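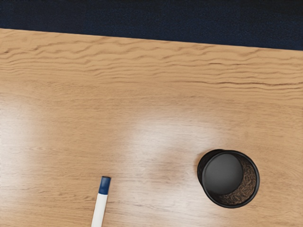 Sutley's new manager wants patience. The fans have heard that before

Last updated in March

38 shares | 11 comments

Dorota Bednarek had been in the job nine days when Sutley lost 3-0 at Nunport, and she would like it known that she saw good things in the first half. I was there. I saw a goalkeeper kicking the ball out of play.

"We had control for long stretches," she says. "The result was heavy, but the plan is there."

Control is a generous word for a side that had one shot on target. When I put that to her she laughs, then repeats the point about the plan. It involves a higher back line and younger legs in midfield, and so far it has produced two points from five games – the first of those before she arrived.

The crowd for the last home match was 1,812, down 596 on the same fixture last season. Bednarek blames the rain. It rained last season too.

She is better company on the subject of Borkowska, the striker sold in the winter and still not replaced. "I was told there would be money. I'm still told there will be money." By whom? "By people who are very polite on the phone."

One of those people is Leszek Brzozowska, the club's chief executive, who gave me ten minutes before a sponsors' lunch. "Dorota has our full backing," he said, in the same words he used for her predecessor in the fall. He wouldn't give a figure for the summer budget. He did say that season ticket renewals stood at 215 and that he was "relaxed" about it.

Bednarek isn't relaxed. She has asked for a center back and a striker, and expects to get one of them. Which? "Ask me in the summer," she says, already looking for her car keys. Nunport visit Sutley again in the cup next month.

More soccer

Asetero held to a draw by ten men
Nunport extend ground lease
Cup draw: who plays whom
Letters: bring back the early kickoff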